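読了目安:2分

4. 遠隔操作でお手本を録る(布たたみ編)

さて、いよいよ私がいちばん好きな工程です! 手元のリーダーアームを動かすと卓上の2本のアームが同じように動くので、その動きをPrivoでまるごと記録していきます。

1. リーダーアームを休止位置に戻してから、Privoの「同期」を押します。
2. 布を1枚、台の中央あたりに置きます。毎回きっちり同じ向きにそろえなくて大丈夫(少し斜めのほうが、あとで学習が粘り強くなる気がしています)。
3. 「録画開始」を押し、ひと呼吸おいてから両手で布へ近づけます。

注意:同期の瞬間、アームがすっと動くことがあります。台の上に手を入れたまま押さないでくださいね。私は一度やって、かなり焦りました。
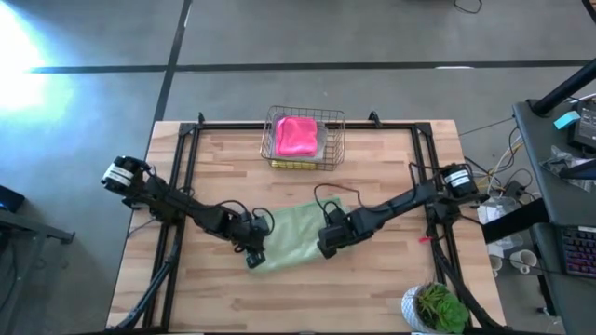
4. 布の端をつまむときは、先端を布に軽く当ててから閉じます。上から強く押しつけるとモーターに負荷がかかって、Lamの画面に黄色い警告が出ます。
5. たたみ終えたらグリッパーを開き、真上に逃がしてから「停止」。横に引くと、せっかくの折り目がずれちゃうんですよね。
6. 失敗した回は「破棄」を選びます。途中でつかみ直した程度なら、私は残しています。

メモ:1本の長さは28秒くらいまでが扱いやすいです。まずは64本録って学習に回し、動きを見てから足すのがおすすめ。Worncombeの作業台では最終的に1,166本まで増やしましたが、最初からそこを目指すと手首が先に音を上げます(笑)

注意:ケーブルが手首まわりで突っ張っていないか、休憩のたびに見てください。突っ張ったまま録ると、その重さに引かれた動きまでお手本に入ってしまいます。

録り終わったらPlennessの設定画面で保存先を選び、「書き出し」を押します。進行バーが消えるまで電源は切らないでください。

関連ページ
・3. リーダーアームの原点合わせ
・5. 録ったデータの見直しと間引き
・Lamの警告表示一覧
・Privo 更新メモ(3月)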